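A Robot Arm for the Workbench

Small robot arms used to fall into two groups: toys that wobbled and factory machines that cost as much as a car. The Eren, a tabletop arm from Drandum, is aimed at the space between them. It's sold as a kit to colleges, small labs and workshops that want to teach a machine simple handling jobs.

The box holds the arm, a two-finger gripper, a small wrist camera, a power supply and a clamp for the table. Putting it together took us 80 minutes, and most of that went into the cables. The printed guide is clear until it gets to the wrist, where two of the drawings show an older bracket. Drandum has a corrected page on its site.

Teaching a task is done by hand. You guide the arm through a movement, save it, and repeat it with the object in a new spot. The software, called Prastisent, uses those saved runs to build a routine. Drandum suggests 300 runs for a basic pick-and-place job. We got useful results with fewer, though the arm was slower to settle over its target.

Plain household objects are enough to begin with. A plastic cup and a surface marked off with painter's tape will do for a first exercise, and the tape makes it easy to vary the starting position from one run to the next.
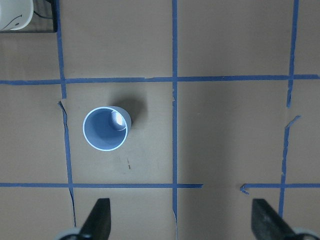 Does the kit need a powerful computer?

An ordinary office laptop can run the arm and record the sessions. Training is the heavy part, and for that Drandum rents time on its own servers, with the first 3 months included in the price.

The weak points are noise and support. The shoulder motor whines when it holds the arm out straight, and in a quiet classroom that gets tiring. Our one question to the help desk took 4 days to answer.

The closest rival is Nollberg's bench arm, which lifts more and comes already built. It also costs nearly twice as much, and its software is harder to learn. For heavier parts, we would still pick the Nollberg. For a teaching lab that wants several stations, the Eren is the better buy. Drandum plans to ship a quieter shoulder motor in February, and owners of the current model will be able to order it as a spare part.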